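Wataron bench set: README and data card

Last updated: 2025-05-28

Read the "What this set can't tell you" part before you train on anything. Most of the complaints we got about the first release came from people who had skipped it, and a fair few of those complaints were right anyway.

What it is

Simulated recordings of a single robot arm working at a bench with a red box and a grey fixture. All of it is rendered. No real arm was run for any of it, and any paper that calls this "robot data" with no further word is stretching things. Ylva Brekke built the bench at Tollevport. Ramil Marquez wrote the checks. I (Ivar Halvorsen) wrote this card, so blame me for the tone.

The full set holds 2,000 episodes. Of those, 893 are marked "clean", meaning they passed every check in checks/ and a person then watched them from start to end. The rest are in the download too, under unchecked/. We thought about leaving them out. A data set made up only of good runs gives a very flattering idea of how often things go well, and there are enough of those already.

House rules, and how far we trust them

The Kvam guide, which is the house rule book for this kind of work at our end, asks for a card with each release, a named person for each check, and a plain statement of what counts as success. Fine. We follow it. I'd still point out that you can tick every line in that guide and ship rubbish. The guide asks whether you have written down a success rule. It doesn't ask whether the rule is any good.

Ours says that the part has to be at rest inside the target area for 80 simulation steps, with the gripper open and clear of it. An earlier rule had no "at rest" in it, and a part that was passing through the target area on its way somewhere else counted as a success. Edvin Wallin caught that by watching episodes with the score hidden. I recommend this to everyone. It's dull and it works better than any of our scripts.

What gets recorded

Each episode has a view of the bench from outside and a view from close behind the fingers, plus joint positions, the gripper command and the step number.
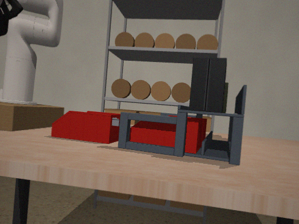
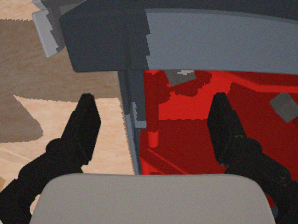 Camera settings go in one file per episode. Please don't copy them from the first episode and use them for all the others. The outside camera moves a little between episodes on purpose, and a loader that ignores this will still run and give you numbers that look normal. I count that as worse than a crash.

Rules for adding episodes

1. Fill in the run sheet before the run. A sheet filled in afterwards tends to describe the run you wish you'd had.
2. Never delete a failed episode. Move it to unchecked/ and write why in a few words. "Bad" is not a reason.
3. Keep the random seed. If you can't replay the episode from the seed, it doesn't go in.
4. Whoever recorded an episode may not be the one who marks it clean.
5. If you change friction, mass or the contact settings, start a new version number. Yes, even for a small change – the small ones are where we got hurt.
6. Don't smooth the joint data. If you need it smooth, do that in your own loader.

Rule 4 gets the most grumbling, and small teams tell me they can't afford it. Maybe so. Then say on your card that the same person recorded and marked the episodes, and let readers make up their own minds.

What this set can't tell you

It says nothing about safety. I have seen a simulated success rate quoted in a risk assessment as if it were evidence that an arm could share a bench with people. Nothing in these files measures force on a person, stopping distance or what a tired operator does late in a shift. If your assessor accepts our numbers for that, find another assessor.

It says little about transfer to a real bench. Edvin Moen tried 3 policies trained on the clean episodes on the Grondedik cell last September. None of them did as well as in simulation, and the order of best to worst changed. That is one small trial in one room, and I wouldn't build a theory on it. I also wouldn't pick a policy by its simulated score alone after seeing it.

The lighting is soft and even. The parts have no scratches, no grease and no dents. Contact is the usual simulator guess at contact. People like to say that enough random variation takes care of all this. I'd like to see that shown once on a task nobody tuned beforehand.

Known problems

- Gripper command and gripper position are one step apart in some unchecked episodes. Use the field named cmd_step to line them up.
- A few run sheets have the operator field blank. We know who it probably was, but "probably" isn't going in the file.
- The replay script is slow. No plans to fix it.

Splits

Use the ones in splits/ if you want to compare with other people. If you make your own, split by layout and keep all the episodes of a layout together. Splitting at random puts near twins on both sides and your test score goes up for no good reason.

Licence and citing

Free to use with credit. Cite the version number as well as the name. A result on "Wataron" with no version can't be checked, and I'll say so if I'm asked to review it.

Contact: bench desk, Tollevport | © 2025 Wataron project | Back to top

Comments (3)

brackenfall
Agree on rule 2. Does "never delete" cover runs where the simulator blew up and the part left the building? Ours are mostly that.

Ivar Halvorsen
Yes, keep them, with "solver" as the reason. If the share of those goes up between versions I want to see it.

m_tilley
The split by layout dropped our score by a lot. Annoying, but I suppose that was the old score being wrong. Any chance of listing the layout id in the episode header so we don't have to open the run sheet every time?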